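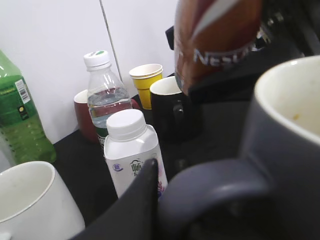
Mudimstead College turns off the red percentage

Students at Mudimstead College came back from winter break on Tuesday, January 9, 2018, to find that the number they fear most has been removed from their screens. Flondach, the originality checker the college has used for the past two years, will no longer show students a similarity score when they hand in a paper. Instructors will still see it. They have been asked not to say it out loud.

The score is a percentage telling you how much of a paper matches text Flondach has seen somewhere else. It comes in green, yellow or red. It makes no distinction between a stolen paragraph and the words "the purpose of this study is to," a phrase that has by now been plagiarized by every undergraduate in the state.

Last fall the college let students upload drafts as many times as they liked before the deadline, with a fresh score each time. The idea was that they would spot missing quotation marks and fix them. A review by the writing program, posted to the faculty site on Monday night, looked at how that went in the first-year composition course. The course had 107 students. Of those, 18 submitted the same paper more than 15 times. The record holder got a four-page essay on municipal water down from 31 percent to zero, at which point, the review notes, it "could no longer be read as English."

A sample is included. "Clean water is a basic need" becomes, in the ninth version, "Hygienic water is an elementary want," and in the final one, "Laundered moisture remains a rudimentary craving." The student's original sentence was his own. It had matched a brochure.

"He wrote a perfectly decent paper in October and then spent two weeks ruining it," said Kipchumba Gachanja, who runs the writing program and wrote the review. "I gave him an A for the first draft. He asked me whether that was allowed."

Gachanja has been arguing against the score since the college bought the software. He keeps his own dissertation in a desk drawer and ran the first chapter through Flondach in November. It came back at 94 percent, having matched his dissertation.

The review found that real cases of copying had stayed about where they were before the software came in. What had gone up was the use of synonyms. It also found that the reference list was the part of a paper most likely to be flagged, so students who cited their sources properly tended to score worse than students who cited nothing. Several had drawn the obvious lesson and dropped the list.

Under the new rules, a student who submits a paper gets a receipt and nothing else. Instructors can open the full report, with the matching passages highlighted, but may not refer a student for misconduct on the strength of the percentage alone. They have to read the highlighted passages first. The faculty senate debated this last requirement for most of an afternoon in December, and it passed on a second vote.

Not everyone is pleased. The student newspaper, the Starnatus, ran an online poll over the break in which most of those who answered wanted the score kept. One respondent compared losing it to driving without a speedometer. Another wrote that zero was the only grade at Mudimstead she had ever been sure of. The paper's own editorial came out against the change as well, although readers pointed out that two of its paragraphs closely resembled an editorial from 2016, which had been against bringing the score in.

The faculty has its own holdouts. An instructor in the business department told the senate that he had been returning anything over 20 percent unread and that the policy would add to his workload. The minutes record that this was noted.

There are changes on the drafting side too. Starting this term, first-year students will write their papers in a shared document that keeps its revision history, and instructors may ask to look back through it if something seems off. A paper that grows by fits and starts, with a paragraph deleted at 2 a.m. and put back at 2:15, will be taken as a sign of honest work. A paper that arrives all at once on Sunday evening will lead to a conversation – a friendly one, according to the policy, which uses the word "friendly" in three places.

Students were quick to find the weak spot. By lunchtime on the first day back, advice was going around on how to type out a finished paper slowly, with mistakes. Gachanja said he had heard about it and was not much worried. Anyone willing to retype a whole paper by hand would at least have to read it once, he said, and that would put them ahead of where some of them were in the fall.

The first-year course is also getting a new unit on quoting and paraphrasing, taught in the second week instead of the thirteenth. The library will run drop-in sessions for everyone else in the Khumalo Room, on the second floor, on weekday afternoons through the end of February. Students should bring a draft and the sources they used. A laptop is handy, and paper is fine.

The college's contract with Flondach runs until summer of next year. The score itself cannot be switched off completely, so for now it has been hidden behind a setting, and a page explaining the setting has been added to the student handbook. Before it was posted, the page was run through the checker as a courtesy. It came back yellow, and the matching sentence was the one asking students to use their own words.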